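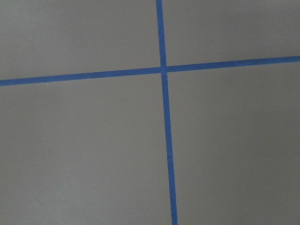

Figure 2.1 Two strips of blue tape crossing on a grey surface.

Chapter 2
Marking Out a Working Surface

Before any object is measured, cut, sorted or packed, the surface on which the work is to be done must be marked. A bench without marks gives the worker no fixed place from which to begin. Two people asked to set a tray in the middle of such a bench will usually choose different places, and the same person may choose differently on another occasion.

The simplest mark in general use is the cross. Two straight lines meet at one point, and that point, called the origin in this book, serves as the start of every later measurement. The lines also divide the surface into four regions. In workrooms these are often given letters or colours, so that an instruction such as "place the lid in region C" can be followed without further explanation.

Coloured tape is well suited to the purpose. It may be laid without tools, it shows clearly on a plain ground, and it can be taken up when the layout changes. In Figure 2.1 both strips lie flat, with straight edges and no creases. Where one strip passes over the other a faint seam can be made out. The student should decide at the outset whether measurements are to be taken from the edge of a strip or from its centre line, and should record that decision on the layout sheet.

A cross seen at a slant will not look square, even when it has been laid correctly. The angle should therefore be tested with a set square held against the tape and never judged by eye. The method is given in Section 2.3.

The exercises in this chapter are based on the layout used in the teaching workrooms at Clurneck and Prusden, where each bench top measures 1000 mm by 700 mm. The first line is set 400 mm from the left-hand end. Students working at benches of another size should use the table of adjusted distances at the end of the chapter.

On completing the chapter, the student should be able to lay a straight line of tape, set a second line square to it, name the four regions, and restore a worn layout from the written record.

2.1 Preparing the surface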